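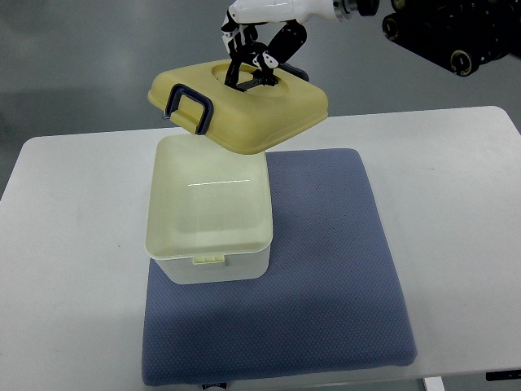
Yellow lid with the dark blue carrying handle on its short side.

Home Shop Delivery Returns FAQ Contact

Frequently asked questions: storage boxes and lids

Trolstead sells lidded storage boxes for homes, schools and small offices. Most of the questions we get by email are answered on this page. Last updated January 24, 2025.

Which sizes do you sell?
The Nollow is the small box, meant for pens, cables and craft supplies. The Barbu is the large one and holds folded clothes or files. Both come with a lid. Shelf measurements are listed on each product page.

Can I buy a lid on its own?
Yes. Choose "lid only" on the product page. Nollow and Barbu lids are not interchangeable, so check the name on your order email before you buy.

My new lid feels tight. Is something wrong?
Usually not. Leave it on the box overnight at room temperature and try again. If it still won't close at all four corners, send us a photo and your order number and we will replace it.

Do the boxes stack?
They do, with the lids on. We suggest no more than four Nollows or three Barbus in a stack. Put the heaviest box at the bottom — a full box of paper weighs more than most people expect.

Can I keep food in them?
Sealed packets and cans are fine. The boxes are not airtight, so don't use them for loose flour, rice or pet food.

How do I clean them?
Warm water, dish soap and a soft cloth. Do not put them in the dishwasher. Ink marks often come off with rubbing alcohol, but test it on the underside first.

Can they stay outside?
A covered porch is fine for a few weeks. Long periods in direct sun will fade the color and make the plastic brittle.

How much is delivery?
Delivery is free on orders over $50. Under that, the charge is shown at checkout before you pay. Orders go out with Trustus and you get a tracking link once the parcel is scanned.

What is your return policy?
You have 28 days from delivery to return unused items. Keep the packing if you can. Refunds go back to the card you paid with.

Do you offer school or office pricing?
We do, on orders of 300 boxes or more. Shahnaz Gunawardena handles these and will send a written quote. Tell her the sizes, the delivery address and whether there is a loading dock. Mixed orders of Nollow and Barbu count toward the same total.

Can I choose the color?
Colors depend on the batch. The product page shows what is in stock, and we can't hold a color without payment. Replacement lids may be a slightly different shade from older boxes.

Can I pick up an order myself?
Not at the moment. We don't have a counter, and the warehouse is closed to visitors.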